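Standby Drain on Budget Phones: Where the Charge Goes Overnight

Mar 14, 2025

A phone left on a nightstand should lose very little charge by morning. On low-cost models it often loses a good deal, and owners tend to blame the battery. In most of the handsets that pass through Rawan Nseir's repair bench, the cell is sound. The drain comes from the radio, from background sync, or from a sensor that never goes to sleep.

Nseir runs the test side of Stavano, a small shop that services phones for delivery fleets. Over the past year she has logged idle current on 561 handsets, most of them two to four years old. Each phone is charged to full, left to settle, and then measured with the screen off and a live SIM in the tray. The meter sits between the cell and the board, so the phone's own battery reading plays no part in the result.

The largest single cause was weak signal. A modem that can hold a steady link wakes up on a fixed schedule, listens for a page, and goes back to sleep. A modem at the edge of coverage raises its power, drops the link, searches, and tries again. Phones set to prefer the newest network were hit hardest, as they kept moving between bands. Locking the same phones to an older network type brought idle current down in 99 of them with no other change.

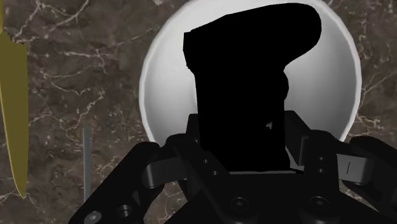
Proximity sensors were the second cause, and the harder one to pin down. The part sits near the earpiece and sends out infrared light, then measures how much comes back. Its job is to turn the screen off during a call, but many budget phones also use it for pocket mode, which means it stays on while the phone is locked. Surface matters a great deal. A white bowl beside the phone on a dark marble countertop and a flat black object set in front of that bowl would give the sensor very different returns at the same distance. If the threshold is set badly, the phone reads small changes as events and wakes to check them.

Jarosław Sowa, who writes firmware for the handset maker Plilora, says the fix is simple in principle. The driver should poll slowly when the phone is still and speed up only after the motion sensor reports movement. "The two parts are often from different vendors, and each driver assumes it is alone," he says. Plilora plans to ship a combined driver in April.

Background sync came third. Nseir found one mail client, Tillow, that opened a fresh connection for every account folder. On a phone with 7 folders, that meant 7 wakeups per cycle where one would do. The setting to group them exists, two menus down, and is off by default.

Worn cells do show up. A typical replacement pack from Zanetti measured 951 charge cycles into its life still held enough charge for a working day, but its voltage sagged under load - and a phone that shuts down at low voltage looks, to the owner, like one that drained overnight. The test for this is to restart the phone on a charger and read the level once it has settled. A reading well above zero points to the cell.

For anyone checking a phone at home, Nseir suggests one night in airplane mode and one night with the radio on, starting from the same level. If the first night is good and the second is poor, look at signal and sync. If both are poor, turn off pocket mode and any lift-to-wake option, then run the airplane mode night again before paying for a new battery.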